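Journal > House > Living room

Rooms Laundry Garden Archive

3 min read

The gray and yellow sofa has been in the living room since April, and I said I would write about it once we had used it for a while. We bought it from Kettler after measuring the wall twice. It cost 972 dollars with delivery. I wanted all gray and Arif wanted all yellow, so we ended up with both. 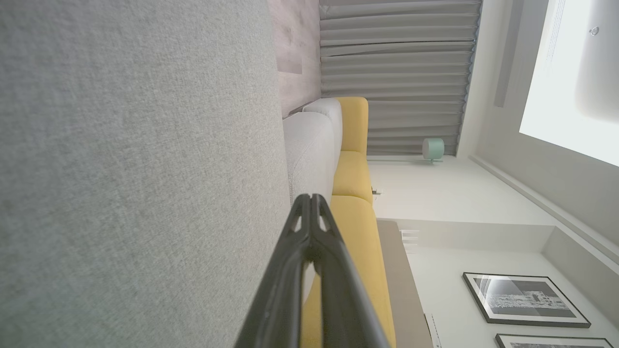 Yellow and gray upholstery, with the curtain and paneling behind.

What I use it for most is folding laundry. The bed is too soft and the kitchen table usually has mail on it. A seat cushion is flat enough for a shirt, and the gray fabric makes it easy to spot anything bright.

Soccer clothes are most of the work this season. They come out of the basket in a heap and I drop them on the cushions before I start. Shorts take me longer than they should – the waistband pulls the fabric in and the legs never line up. I fold them in half once, leg over leg, then bring the waistband down.
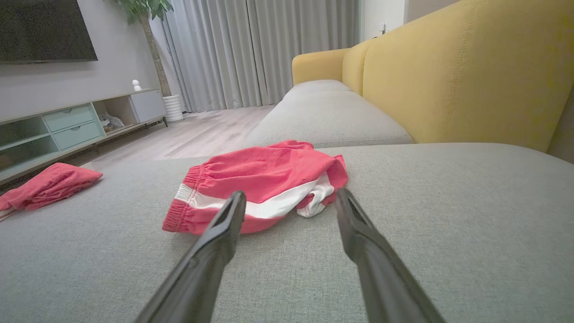

Frøydis Haugen wrote in to say she stopped folding sports shorts years ago and just rolls them, waistband first, so they stay put in the bag. I tried that for a week. They did stay put, but I couldn't tell which pair was which in the drawer.

Shirts are easier. Sleeves in, sides in, bottom up, and the red one makes a neat rectangle. A full basket takes me 15 minutes if the phone doesn't ring.

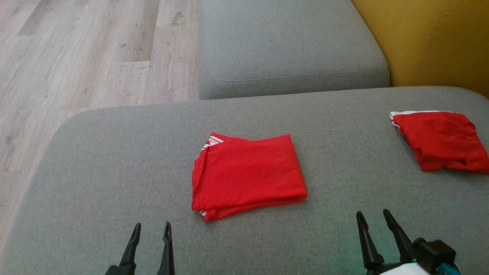
Cleaning the fabric

I vacuum the seats with the brush head and wipe marks with a damp cloth. The yellow shows less than I expected – the gray shows lint.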